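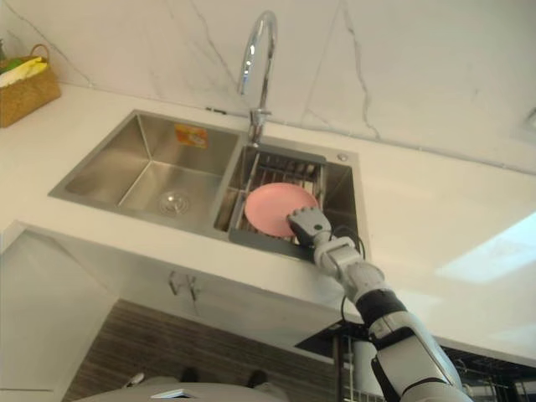
OK so, the double sink. I was asked for twenty minutes on small kitchens and I intend to spend most of it on one question, where do the clean plates go. Everyone in this room has an opinion and most of you married somebody with the other one. My own position, after years of fitting kitchens for Llewellyn and then complaining about them for Dorkside, is that the rack belongs in the small basin. Leave this slide up while I talk. Big basin on the left for washing, small one on the right with the rack down inside it, pink plate leaning in the rails, and whatever runs off it goes down a drain that was already there. The counter stays a counter.

(Pause. Somebody will say "but then you've lost a sink." Let them say it.)

Yes, you've lost a sink. Ask them what they were using it for. In my house the second basin was where a saucepan went to soak until one of us moved out. I put the question to 57 households back when we were doing the Gestel flats, and 33 of them used the small side for storage of some kind, mostly dirty, occasionally a colander. One man kept potatoes in it. I still think about him.

Next bit is measurements, keep it quick, they'll have eaten lunch. Take the rack with you to the showroom. Put it in the basin. If it rocks, walk away. I once bought a rack off a website on the strength of the word "universal" and it now lives in the garage holding seed packets.

Faucet. A tall gooseneck, please, with a spout that swings. You want to get a stockpot under it without tilting the thing like you're bathing a dog. Mine cost $85 and has outlived two dishwashers. Low spouts look very tidy in catalogs, where the cooking is done by someone else.

(If Beathag Cowie is in the audience, skip the joke about catalogs. She writes them.)

Marble behind the sink: I'm for it, with reservations, and the reservations are tomato. Wipe it the same evening. Gray veins forgive a certain amount, orange splashes they do not.

Then the basket. I like a wicker basket beside the sink for folded cloths, and I have been mocked for this by Tobiloba Amadi in front of clients. His view is that wicker next to water is a mold farm with a handle. Fine. Only dry things go in it, the wet cloth hangs over the faucet until morning, and mine has lasted since the Drillis job. He uses a plastic tub. It looks like he's about to wash a car.

Loading order, if there's time: plates at the back, bowls in front facing down, glasses last and never under a pan. Knives don't go in the rack at all. I have a scar and will show it on request.

Questions. Expect one on dishwashers. Answer: yes, I own one, it's full.

888 views
Share
Comments (33)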